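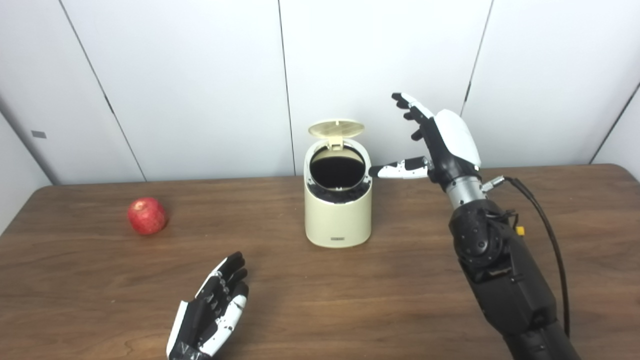

Photo: Clasto

What goes in the bin, and what I found out when I weighed it

In February I started weighing our household rubbish. The council had sent round a leaflet saying that collections would move from every week to every third week, and I wanted to know if we would cope. There are two adults and one teenager in this house, plus a cat who produces more waste than you would think.

The method was simple. Each time a bag came out of a bin I hung it from a luggage scale in the hall and wrote the weight in a notebook. I kept general rubbish, recycling and food scraps on separate pages. I did it for 39 days and then stopped, mainly because my handwriting had got so bad that I could no longer read my own figures.

The total for general rubbish came to 21 kilos. Food scraps were heavier than that, which surprised me. Most of it was tea bags, potato peel and the ends of loaves. I had always thought of us as people who eat what we buy, and I would have said so to anyone who asked. The notebook says otherwise -- there was a whole cauliflower in there, and most of a tub of hummus, and on one page I have just written "rice again".

The rice was my fault. I have never been able to judge it. I now use an old mug as a measure, one mug for the three of us, and there has been very little left over. The bread was harder. We tried buying smaller loaves but they cost nearly as much as the large ones, so we went back to the large ones and started freezing half on the day they come into the house. It makes fine toast. It makes a poor sandwich unless you leave it out for an hour first, and I usually forget.

The bathroom was a different matter. A bathroom bin weighs almost nothing and fills up very quickly. Cotton wool, dental floss, the cardboard tubes that should have gone downstairs to the recycling and never do. I put a paper bag on the door handle for the tubes and other card. My daughter used it as a place to hang her towel. It has since moved to the landing and is doing better there.

I also looked at packaging, which is where I lost heart a bit. Film is the problem. It weighs so little that it hardly shows on the scale, but it takes up most of the room in the bag. I counted film lids and wrappers for part of the time and got to 115 before I gave up. Some can go back to the big supermarket at Gukley, which has a collection point by the doors. We don't go there often, so the film sits in a carrier bag under the stairs until one of us remembers. The smaller shop in Osedeck doesn't take it. I asked at the till and was told they might in future.

The cat litter I have no answer for. I tried a wood pellet kind for a fortnight. It was lighter and it smelt better, and the cat refused to go near it, so we are back on the old one. It makes up a good third of the general rubbish by weight.

We have now had two rounds of the new collections. The first time the lid of the wheelie bin wouldn't close, and I had to take a bag out and keep it in the shed. The second time it closed with a little space to spare. I put most of that down to squashing things properly and a little to the rice.

Next I want to sort out the compost heap, which has been sulking at the end of the garden since last summer. It is too wet and I think it needs more cardboard, so the tubes may have somewhere to go at last. If anyone has kept one going in heavy clay I would be glad to hear how, particularly what you do about the slugs.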